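Speaker notes: open day talk, Weltora robotics lab
Slot: right after the coffee break, main hall

Slide 1. Welcome back
Wait for people to sit down. Ask who has seen a robot arm up close before. Then ask who has seen one in a kitchen. (Should be a lot fewer hands!)

Slide 2. Why a kitchen?
Every kitchen is different, and yours is different from one day to the next. A factory arm gets the same part in the same spot all day long. Ours gets mugs, plates and vegetables, wherever the last person left them. I love this problem and I could talk about it for an hour, so watch the clock.

Slide 3. The Hoani project in numbers
454 practice runs logged since spring. Say it slowly. We were hoping for 100 by now, and I still grin when I see that total.
Mention the partners at Parisley, who let us try things in their break room first.

Slide 4. At the table
Let people look for a few seconds before talking. Point out the two arms, one on each side, then the mug tree, the corn and the toaster oven.

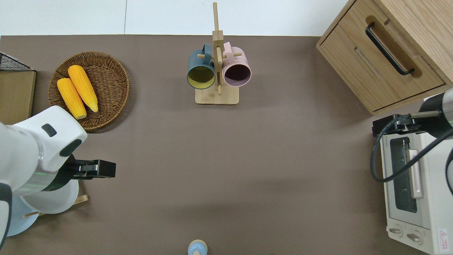
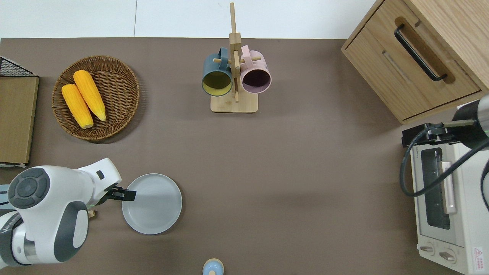 Slide 5. What's hard
Plates! They're thin at the rim and they slide. A mug has a handle, but the handle can face any direction. Tell the story of the saucer and the filing cabinet if the room feels friendly.

Slide 6. Come and try it
Demo starts at 2 in the room across the hall. Small groups, please stay behind the yellow line. Kids can pick what gets moved next.
The Drusasora team will be there too and they're great with questions, even the really odd ones.
Leave this slide up while people walk over. Bring the spare clicker.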